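Week 6 Handout: Wood in the Kitchen, and How It Gets Looked After
Household Materials, evening section
Instructor: Seema Thakur

Welcome back, everyone. Last time we ended in the middle of oil finishes, with half the room wanting to talk about cutting boards and the other half wanting to talk about floors, so tonight we pick up there and try to make both halves happy. Please have your notes on hardwoods and softwoods handy, as I'll be leaning on them.

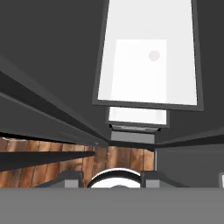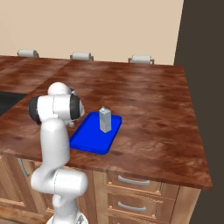
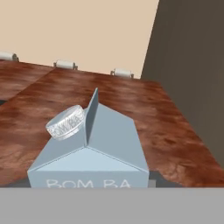
Wood surfaces, computer renderings. Source: Umden course image collection.

1. What wood does when it's left alone

Wood takes in moisture from the air and gives it back again, all year long, whether or not it has been made into something nice. When it takes moisture in, it swells, and it swells mostly across the grain and hardly at all along the length. If you remember only one thing from this evening, I would be very pleased if it were that one. It explains the drawer that sticks in summer, the gap that opens between floorboards in January, and the tabletop that splits when it has been screwed down tight to its base with no room to move (my own first table did this, with a bang, during dinner).

A finish slows all this down but doesn't stop it. Even a thick varnish lets some water vapor through, which is why we finish both faces of a board, including the underside that no guest will ever see. A board sealed on one face only will take up moisture unevenly and start to cup.

2. The three families of finish

Penetrating oils. Linseed, tung and walnut oil soak in and then harden by reacting with oxygen. They're easy to put on and easy to repair, and they leave the surface feeling like wood. Mineral oil soaks in as well but never hardens, so it has to be renewed more often. Many people like it for cutting boards for the simple reason that it doesn't go rancid.

Waxes. Lovely to touch, quick to apply, and not much protection by themselves. A hot mug will leave its mark. We treat wax as a top layer over something else.

Film finishes. Varnish, shellac, lacquer, and the water-based products. These sit on the surface and give the best protection against spills, though shellac is the odd one out and will turn cloudy if alcohol or hot water is left on it. When a film does wear through, you can't always patch it neatly, and you may find yourself sanding the whole top.

3. Sanding, briefly

Start at 80 grit if the surface is rough or has an old finish to come off, and go up through the grits without skipping. Go with the grain. Pankaj Rawat asked last week whether you can jump straight to a fine paper to save time, and the answer is that you can, but the deep scratches will still be there, and stain will find every one of them.

Wipe off the dust between grits. Please wear a mask, even for small jobs.

4. A word about rags

Rags wet with linseed or tung oil can heat up by themselves and catch fire. I mean this seriously. Lay them flat outdoors, one layer thick, until they are stiff and dry, or put them in a metal can filled with water and close the lid. Don't ball them up, and don't leave them in the trash overnight.

5. For next time

Read the chapter on joints that allow for movement. Pick one wooden thing at home and write 2 paragraphs on how you think it was finished and where it is wearing. Try a drop of water on a hidden spot: does it bead up, or does it darken the wood? Blot it dry afterward!

Renu Malhotra has kindly offered to bring in her grandmother's bread board, which has been oiled and scrubbed for longer than any of us can work out. Sample boards are on the shelf by the sink; put your initials on the back in pencil.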